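# Bastbridge 데이터 수집실 방문 기록

11월에 Bastbridge 연구실을 다녀왔다. 우리 팀이 내년에 시작하려는 조작 학습 과제에서 로봇 없이 시연 데이터를 모으는 방식을 검토하고 있었고, 그 방식을 이미 쓰고 있는 곳을 직접 보고 싶었다. 안내는 Arvid Torvik 씨가 맡았다. 오후 2시에 시작해 저녁 전에 끝났다.

## 수집 방식

이곳에서는 사람이 손에 드는 그리퍼로 작업을 하고, 그리퍼에 달린 카메라 영상을 시연으로 기록한다. 원격 조종은 쓰지 않는다. 내부에서는 이 절차를 Zendia라고 부른다. 손가락에 붙은 마커로 벌어진 폭을 계산하고, 손의 궤적은 영상과 관성 센서 값을 합쳐서 복원한다고 한다.

수집자는 그리퍼를 들고 등에 배낭형 장비를 멘다. 머리에 스트랩으로 소형 카메라를 고정하는 경우도 있다. 손목 시점만으로는 물체가 그리퍼에 가려지는 구간이 길어서, 머리 시점을 따로 받아 두었다가 학습 때 보조로 쓴다는 설명이었다.

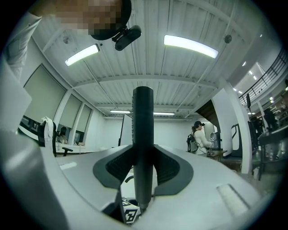
## 들은 결과

Torvik 씨가 보여 준 표에는 시연 1,790건이 정리되어 있었다. 작업은 4종이고 모두 탁자 위에서 물건을 집어 옮기거나 정리하는 일이다. 같은 정책을 손목 시점만으로 학습한 것과 머리 시점을 더한 것으로 나누어 비교했는데, 차이는 물체를 놓는 단계에서 주로 나왔다고 한다. 집는 단계에서는 두 조건이 거의 같았다. 성공률은 아직 논문 심사 중이라 적지 않는다.

실패 사례를 따로 모아 둔 점은 참고할 만했다. 궤적 복원이 끊긴 시연은 버리지 않고 원인별로 나누어 둔다. 가장 많은 원인은 빠른 손목 회전이고, 그다음이 흰 벽만 화면에 들어오는 경우라고 했다. 수집자 교육도 이 분류를 바탕으로 바꾸었다. 처음 오는 사람은 본 수집 전에 연습 시연을 8회 하고, 복원 결과를 본인이 확인한다.

## 공간과 장비

수집실은 천장이 높고 벽이 흰 큰 방이다. 한쪽 벽을 따라 창이 있고 안쪽에 위층으로 올라가는 계단이 있다. 조명은 천장 형광등이다.
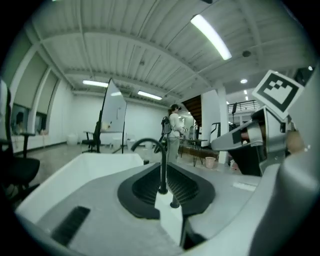 우리 쪽에서 가장 궁금했던 것은 마커 인식이었다. Rustad 시험 때 우리는 손가락 마커가 조명 반사로 자주 끊겨서 폭 값을 보간으로 메워야 했다. Bastbridge의 그리퍼는 흰 테두리 안에 흑백 사각 마커를 넣어 손가락 위쪽에 올린 구조라, 손가락 옆면에 붙였던 우리 것과 위치부터 다르다. Torvik 씨는 테두리 여백을 줄였던 시기에 인식률이 떨어져 되돌렸다고 했다. 우리도 다음 시제품에서 위치와 여백을 함께 바꿔 보기로 했다.

## 질의응답에서 적어 둔 것

- 그리퍼 보정은 수집을 시작할 때마다 한다. 중간에 떨어뜨리면 다시 한다.
- 머리 카메라와 그리퍼의 시간 동기는 시작할 때 화면에 띄운 코드를 함께 찍어서 맞춘다.
- 한 사람이 연속으로 수집하는 시간에는 상한이 있다. 팔이 지치면 궤적이 거칠어진다고 한다.
- 다른 로봇 팔로 옮겼을 때의 결과는 Roald Lundgren 씨가 Turnerlow에서 따로 정리하고 있다.

보정 절차서와 실패 분류표는 메일로 받기로 했다. 받으면 팀 폴더에 올린다. Lundgren 씨와의 통화 일정은 아직 정하지 못했다.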